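21 January 2023
By Mỹ Lưu

I have folded a pair of shorts 23 times in one afternoon, and none of those times did I touch the shorts. If you've never worked a pair of robot arms by hand then that sentence will sound daft, and if you have, you're probably nodding and rubbing your wrists.

I want to argue about what counts as a good example. I've been having this argument in corridors for months, mostly with people who are cleverer than me and have slept better, and I'd like to get it all out in one go where I can't be interrupted.

The usual position goes like this. You want a machine to learn to fold laundry. You sit a person down at the controls, the person folds a thing through the arms, you save the whole episode, and you do it again. The ones that go wrong you throw away. The ones that go slowly you throw away too, or you trim them. What you're left with is a nice tidy set of nice tidy folds, and you feed that to the learner and go and have your tea. When I started at Calent that was the rule, and it was written on a sheet of A4 taped over the sink (I don't know why the sink). Clean start, clean finish, no fumbles.

I think the rule is wrong, or at any rate I think it's wrong for cloth, and I think a lot of groups are quietly binning the best material they've got.

Cloth is not a block. I did two years of blocks before this, so I say it with some feeling. A block on a table can be here or there, this way round or that way round, and once you've seen a decent spread of those you've more or less seen blocks. A T-shirt dropped on a table has never been in that exact shape before and never will be again. One sleeve's gone under, the hem's doubled over, the neck's facing the wall. By the time you've pinched one corner and pulled, you've got a completely different problem from the one you sat down to, and you made it yourself! Every tug writes the next question. So when people tell me they have 3000 folds I always want to ask, lovely, but 3000 folds starting from what?

Because the answer is usually "from flat". Somebody smooths the garment out by hand first, puts it square in the middle of the table, steps back, and then the recording begins. I've done it. It's quick, it's satisfying, and your numbers for the day look marvellous. And then the trained thing meets a shirt that's come out of a basket in a lump and it behaves like me in a foreign railway station.

What I do now is nearly the opposite. The clothes stay in a heap on the table. One comes off the heap, and however it lands is how we begin. Most of the episode, most of the real work, is getting the thing understood: finding an edge, lifting it, letting go, looking again, finding a better edge. The fold at the end is a flourish. I'd guess that if you watched me work without knowing the task you'd think I was just fidgeting with a shirt.

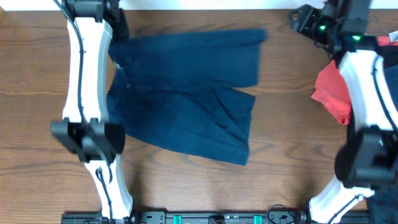
Navy shorts in one, a navy T-shirt in the other, same table for both. 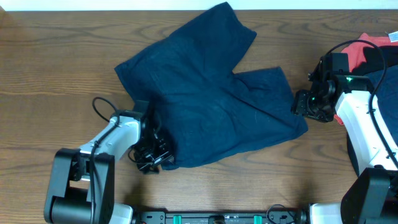 Now, the fumbles. I can hear the objection because it was put to me very firmly by a man from Zadano who'd come over to look at our set-up and who, I should say, was perfectly nice about it. If you show the learner a person making mistakes, he said, it learns to make mistakes. You wouldn't teach a child to write by showing it bad handwriting.

Well, no. But I would let a child see me cross something out. If the only thing it ever sees is finished copperplate then the first blot is the end of the world. There's a difference between a bad grasp and a bad grasp followed by a good recovery, and the second is, to my mind, about the most useful thing a person can put into one of these collections. Grip slips off the hem, arm goes back, comes in lower, gets it. That's four seconds of footage that your tidy-minded colleague would cut, and it's the only four seconds in the whole episode which tell the machine what to do when its grip slips off the hem. It'll happen to the machine far more than it happens to me.

I'll give ground on one point. There are fumbles and there are fumbles. Some of mine are just tiredness: I drift, I hover, I close the gripper on nothing and open it again for no reason other than that my mind was on lunch. Those should go. I've tried to write down how to tell a useful mistake from a useless one and I've never managed better than "did the person notice and do something about it". Charvát, the labelling tool we were using until June, had no box for that. It had a box for success and a box for failure. I used to sit there with the cursor between the two, looking at an episode where I'd got the sleeve wrong twice and then produced a really rather lovely fold, and wonder which box I was supposed to be.

(We have a third box now. I asked for it so many times that I think they added it to get rid of me.)

The other thing I want to complain about, while I've got the floor, is the hurry. Everyone measures episodes per hour. I understand it, somebody's paying for the hours. But a person who knows they're being counted starts to pick the easy clothes. I caught myself at it! There was a stiff pair of jeans I had been working round for a whole week, always finding some excuse to take a T-shirt off the pile instead, and if I was doing that then so was everybody on the shift. The count went up and the jeans went unfolded, and I'd bet you anything you like that somewhere downstream there's a model that thinks jeans hardly exist.

So here's what I'd do, if someone were silly enough to put me in charge. I'd halve the target. I'd stop people smoothing things out beforehand. I'd let whoever's at the controls say a few words into a microphone at the end of each one, what was awkward, what they'd try next time, even if no machine ever listens to it, as the next person on the rota certainly would. I'd swap people over every 2 hours, because after that my hands still work but my judgement's gone off somewhere. And I'd have a mixture of hands. When we spent a fortnight at the Treltodcombe workshop I sat next to a woman who'd worked in a laundry, and she went at a shirt in an order I'd never have thought of. She shook it from the shoulders first and only then looked for the hem. I'd been starting at the hem for months like some kind of superstition. If everyone who gathers your examples learnt from the same sheet of A4 over the same sink, you don't have a big collection of how people fold. You've got one person's habits, copied out a great many times.

I know what this costs. Slower sessions, messier files, and a graph that doesn't go up as steeply when you show it to whoever you have to show it to. Training on the messy stuff is fiddlier as well, and I don't do that end of it, so it's easy for me to be noble about it. A friend who does do that end has told me, with some heat, that my recoveries are "a nightmare to align", and I believe her.

I still think she should have them. You can always throw out a fumble later, when somebody's worked out that it's no good. You can't go back and ask me to drop that shirt in just that way again. I couldn't do it if I tried, and I've got a pair of jeans to be getting on with.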